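I caught Hanne Väisänen on her lunch break in Skorville, and she was already halfway through a sandwich and a story about choir practice. She's sung alto for 23 years and still can't read music! "I stand next to Ruba and copy her," she told me, laughing. (Ruba Bataineh, I should add, says she copies Hanne.)

So how do they learn a new piece? "Badly, for five weeks," Hanne said. "Then one night it sounds like a song and we all go home happy."

I asked about the August concert and she put the sandwich down. They're doing a Finnish lullaby her grandmother used to hum, and she's got the solo. "I've been practicing in the car with the windows up," she said. "My dog's heard enough of it."

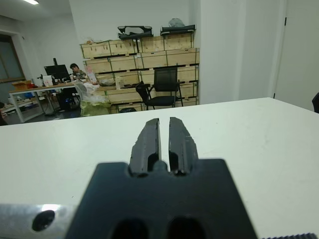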